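TIMGATE POLICE DEPARTMENT
FOR IMMEDIATE RELEASE
Wednesday, August 31, 2022

Two arrested in Timgate and Dasby storage unit burglaries

Timgate police have arrested two men in connection with a series of burglaries at self-storage facilities in Timgate and Dasby. Both were taken into custody early this morning at a rental house on the Paewai road. They are being held at the county jail on 51 counts of burglary and one count each of possession of stolen property. Their names will be released after they have appeared in court.

The arrests are the result of Operation Poker, a joint investigation by Timgate and Dasby detectives that began in May. Detectives believe about 100 units were entered, many of them belonging to customers who visited only a few times a year and did not know anything was missing. In most cases the original padlock was cut and replaced with a similar one, so the unit looked secure from the outside.
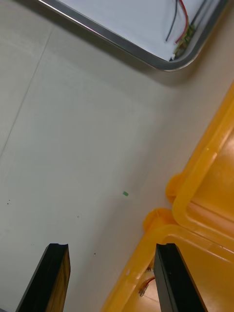 How the case developed

The first report came from a Dasby customer whose key no longer fit the lock on the door. Facility staff checked the rest of the row and found other locks that did not match their records. Detectives reviewed gate logs and found that the same access code had been used late at night on several dates. The code belonged to a unit rented under a false name.

A second false rental was later found in Timgate. A search warrant served at that unit last week led detectives to the house where today's arrests were made.
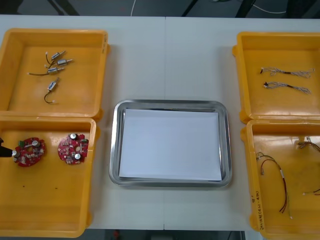
Open yellow bins and a stainless steel tray on a white worktable.

Items recovered so far include hand tools, fishing gear, musical instruments, coins and boxes of family papers. Some property is believed to have been sold at weekend markets outside the county. The investigation is continuing, and further charges are possible.

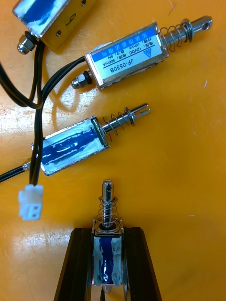

Information for storage customers

Anyone who rents a unit in Timgate or Dasby is asked to visit it and try the lock with their own key. If the key does not work, do not cut the lock. Leave the door closed, tell the facility office and call the police non-emergency line.

Owners who want to claim property should bring photo identification, a copy of the rental agreement and any receipts, photographs or serial numbers. Claims are handled by appointment at the Timgate station, and each appointment takes 20 minutes. Property needed as evidence may be held until the case is closed.

The charges are accusations. Both men are presumed innocent unless proven guilty in court.

Media contact: Public Information Office, Timgate Police Department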